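Table linen by post: your questions answered
September
By Vilhjálmur Bundgaard

I've been selling second-hand tablecloths from my spare room in Nerkeneck for a good while now, and the same questions land in my inbox over and over. So I've gathered them up. If yours isn't on the page, write to me, I do like a chat about cloth!

Where do you find them all?
House clearances, mostly, and the big flea market at Bulmont, which opens at 6 in the morning and is picked clean by breakfast. A few come from a dealer called Moriarty who sends me a sack when he's fed up with storing it. At the last count I had 700 pieces, which is far too many for one spare room (the bed went to my sister's).

Are they washed?
Yes, all of them, at 30 degrees with ordinary powder, and I iron everything over 20 years old by hand. Napkins I'm lazier about. They get folded warm and that's their lot.

Do you get every stain out?
No. Tea and wine I can usually shift with a long soak, but rust hardly ever budges and old candle wax leaves a shadow. If there's a mark left, it's in the listing, and I tell you how far it is from the hem so you can decide if a fruit bowl will cover it.

What size should I order?
Measure the table, then add the drop you want on each side. I like 30 cm, long enough to look generous and short enough that it doesn't end up in your lap. For a round table, measure straight across the middle and add the drop twice. People forget the twice! 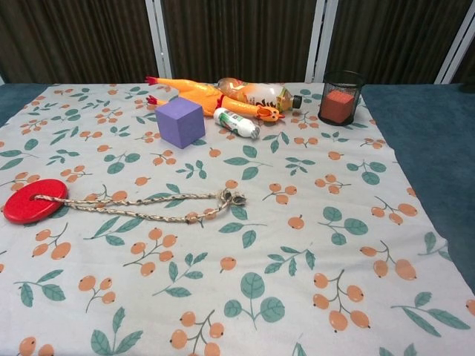

How do I pick a pattern?
My own kitchen has gone through stripes, checks and one very loud sunflower, and what I've learned is that you get tired of big shapes first. Small repeats are easier to live with and they're kinder to crumbs. I'm fond of a white ground with something scattered over it, like those little orange berries on their thin stems with the teal-green leaves in between. A cloth like that will sit happily on a painted table too. With the dark blue showing past the edge of it, I wouldn't want to cover the whole top.

Can I send one back?
Of course. You've got 20 days, and please don't wash it first. Postage back is on you unless I've described it wrongly, in which case I'll pay and feel bad.

Do you post abroad?
I do, though parcels to Plondov have been taking 8 days lately and the tracking goes quiet for most of it. Give it a little longer before you write to me in a panic.

Do you buy from the public?
Sometimes. Email me a note of the size, the fabric if you know it, and any holes. I'm full up on lace until the spring, sorry.

Last updated: September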